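Punktierkunst (Geomantie) – Mitschrift und Handout zu Sitzung 5
Leitung: Calum Urquhart. Lesen bis zum nächsten Mal: Reader S. 74, nur der obere Teil.

Wiederholung ganz kurz. Frage stellen, dann Punktreihen setzen, ohne mitzuzählen. Erst hinterher schauen: ungerade = ein Punkt, gerade = zwei Punkte. Vier Reihen ergeben eine Figur. Das Ganze viermal, dann stehen die vier Mütter. Von rechts nach links schreiben! Hatten letztes Mal mehrere verkehrt herum, dann stimmt hinten nichts mehr.

Die Zeilen heißen von oben nach unten Kopf, Hals, Leib, Füße. Manche sagen auch Feuer, Luft, Wasser, Erde. Bei uns bitte beides können.
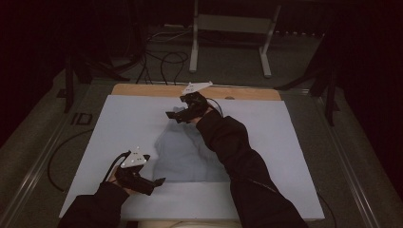 Abb. 1: Zwei Greifer über weißer Platte

Töchter: werden nicht neu punktiert, nur quer abgelesen. Alle Köpfe der Mütter = erste Tochter, alle Hälse = zweite Tochter usw. Danach die Nichten: je zwei Nachbarn addieren, Zeile für Zeile, wieder gerade/ungerade. Aus den Nichten zwei Zeugen, aus den Zeugen der Richter.

Beispiel von der Tafel (Kopf zuerst):
Mütter: 1111 Via / 2222 Populus / 2121 Acquisitio / 1211 Puella
Töchter: 1221 Carcer / 1212 Amissio / 1221 Carcer / 1211 Puella
Nichten: 1111 Via / 1112 Cauda Draconis / 2211 Fortuna Major / 2212 Albus
Zeugen: rechts 2221 Tristitia, links nochmal Tristitia
Richter: 2222 Populus

Kontrolle: Richter hat immer eine gerade Punktzahl. Kommt Puer oder Laetitia raus, ist irgendwo ein Rechenfehler drin, meist bei den Töchtern. Also zurück und nochmal.

Deutung, Stichworte:
Rechter Zeuge = Vergangenheit, Seite des Fragenden. Linker Zeuge = was kommt, auch die Gegenseite. Zwei gleiche Zeugen geben immer Populus, egal welche Figur. Populus ist für sich neutral, nimmt die Farbe der Nachbarn an. Hier also schwer, gedrückt, zieht sich hin. Tristitia bei Fragen nach Haus und Grund aber gar nicht so schlecht! Saturn, feste Fundamente. Frage war im Beispiel eine Reise, da eher bleiben oder verschieben.

Beweglich / fest: Via beweglich, Carcer fest. Fortuna Major = Hilfe von innen, langsam, hält. Fortuna Minor = Hilfe von außen, schnell da und schnell weg. Die zwei nicht verwechseln, kommt in der Klausur im Juni sicher. 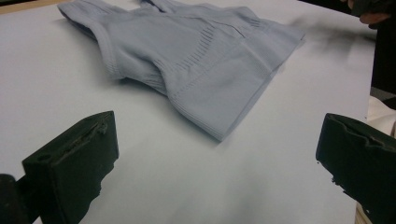 Noch zu den Häusern. Die zwölf ersten Figuren (Mütter, Töchter, Nichten) der Reihe nach in Haus eins bis zwölf. Das ist die einfache Zuordnung, andere setzen die Mütter zuerst in die Eckhäuser – machen wir hier nicht. Fragender immer im ersten Haus, Gegenstand der Frage im passenden Haus: Geld zweites, Geschwister drittes, Partner siebtes, weite Reise neuntes. Taucht dieselbe Figur in beiden auf, heißt das Okkupation, stärkstes Ja. Stehen die beiden Figuren nebeneinander in Nachbarhäusern: Konjunktion, ein Teil geht auf den andern zu. Urquhart: erst nach sowas suchen, dann ersr den Richter lesen.

Literatur: Issahaku-Heft zu den Häusern, liegt im Kopierordner. Die Neltier-Sammlung hat fast 700 gestellte Fragen mit Auflösung, davon bitte nur Nr. 317 ansehen und selber nachrechnen. Die Tabellen bei Grineck sind gut, aber Albus und Rubeus sind dort vertauscht, mit Bleistft ändern.

Aufgabe: eigenen Schild punktieren, Frage oben drüber, alle fünfzehn Figuren mit Namen. Planeten erst nächste Sitzung.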